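February 4, 2023. Notebook, booth and sound bench. Written by Petrică.

Kendberg wedding is in April, 78 guests, so I want the photo booth and the second speaker set ready early. Lungile asked for the printer count before we order paper. It shows 1584 prints. The couple wants two strips for each guest, so the rest of this roll box stays as spare. 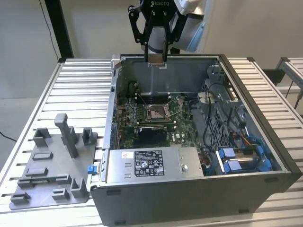 The playlist machine for Forar is a different question. Dilwyn wants one computer for music and booth together, I prefer two. If the booth program stops, the dancing must not stop with it. For a second one we can look at an ordinary desktop tower, like the Dell lying on its side with the cover off, but with an empty CPU socket it plays no music, so the price must include a processor. I will ask Nayeli what she thinks is fair.

Speaker test: left side has a small buzz at low volume. I changed the cable, same buzz. I changed the channel on the mixer and it was gone, so channel two is marked with red tape.
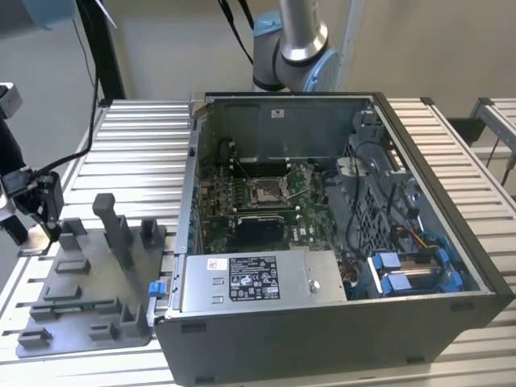
Please do not use this channel for microphones either. Kalevi has the speeches at Pisance and needs a clean sound for them.

Lights: colour wash is too strong for the booth backdrop, faces become purple. Set it to warm white, 3000 K, and keep it there.

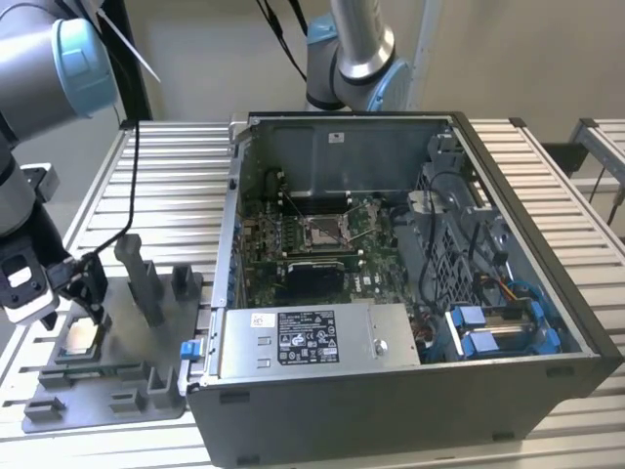

*Desktop tower, open, with the card in its slot below the socket.*

To do: order paper, ask Lei for the hall plan, repair channel two.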